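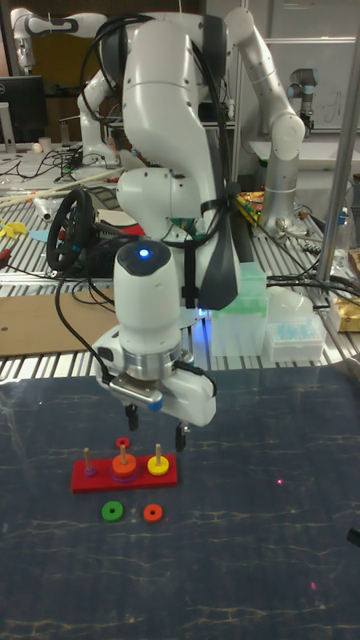
Divya Thomas

Pradamden opened its handling lab to outside visitors on a Monday in October, and I went with a short list of questions about parallel grippers. We are due to replace two end effectors on our sorting line in Barlow, and the brochures had stopped being useful.

The lab is one long room of white arms on aluminium extrusion benches, with a smaller grey arm towards the back wall. Visitors were given an hour on the floor from 9:30, then a sit-down session on controllers. I spent most of my hour at the ring-stacking bench.

The task there is a Tower of Hanoi toy with a red base and three pegs. It looks trivial, but it suits a gripper comparison well. The rings differ in width, so the stroke has to change from one pick to the next. A ring lying flat on the table leaves very little height to grip. Placing it over a peg then shows any error in the tool centre point, and a poor grip will tilt the ring before it gets there.

Two grippers were on the programme, the Salian and the Parnunov. Both are electric, both are two-finger parallel types, and both were run with black fingertips of the same pattern. The lab had logged 3000 cycles on each before the open day. According to the handout, the Salian went 812 cycles before its first dropped ring. No matching number was printed for the Parnunov, and when I asked I was told the log was still being checked.

My own notes are less formal. The Salian closes faster and has the shorter body, which helps when the wrist is low over the table. Its force setting is coarse at the bottom end. The Parnunov is slower but reports finger position more often, and the operator used that to confirm ring width before lifting. For our mixed cartons I would take the position feedback over the speed.

Cable routing deserves a mention. The main bundle is strapped along the outside of the arm and loops over the upper joint. It is easy to service that way, but I would want to check the slack at full wrist rotation before copying it.

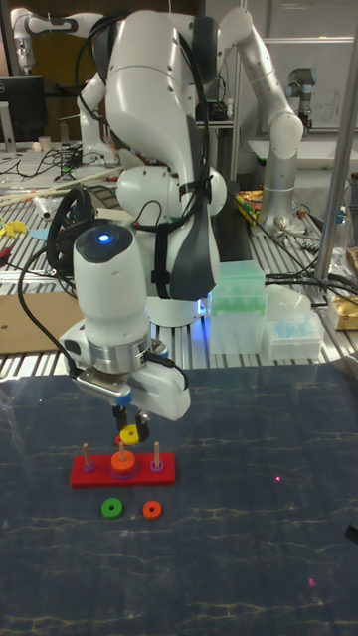
Controllers and changeover

The second session covered the controllers. Both grippers can be driven from the arm's own controller through the tool connector, or from a separate box over Ethernet. The lab prefers the separate box for trials – logging is simpler and a gripper fault does not stop the arm program. On a production line I would want the opposite, and the presenter agreed.

Changeover at the flange took roughly 2 minutes, plus a new payload entry and a check of the tool centre point. Skipping the payload entry gave a visible sag in hand-guiding mode, which they demonstrated on request.

I have asked Pradamden for the Parnunov log and for a loan unit of each gripper to run on our own cartons.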